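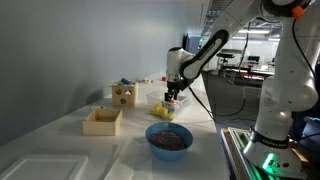

A robot arm with its two fingers over a clear plastic bin. The bowl of beads is in front of the bin.

Reading time: 2 minutes

Can a robot tidy your bedroom yet?

You may have seen adverts that say yes. Be careful with adverts.

Picking up a toy is easy for you. You look, you reach, you grab. A robot arm has to work out where the toy is, which way round it is lying and how hard to squeeze. Too soft and the toy drops. Too hard and it might crack.

Now think about beads. You can scoop up a handful without looking. An arm with two stiff fingers can't scoop, so it has to pinch. Imagine tidying a whole bowl like that, wearing oven gloves!

A shape sorter is hard too. The block must be turned until it matches the hole, and being a tiny bit out means it gets stuck. Most toddlers give it a wiggle. Robots have to learn to wiggle.

A company called Gutetti says its Kudwood arm can clear a playroom table in 15 minutes. Maybe it can. But whose table was it? Were the toys ones it had practised with 900 times? And did a person step in to help? Those are good questions to ask about any clever machine.

Robots do well in factories, where the same part turns up in the same place all day – your floor is not like that. There are socks on it.

So for now, the tidying is still your job. Sorry.

Try it: pick up nine beads using only two pencils. How long did it take?

Contact us | © Dunmore Young Science | Back to top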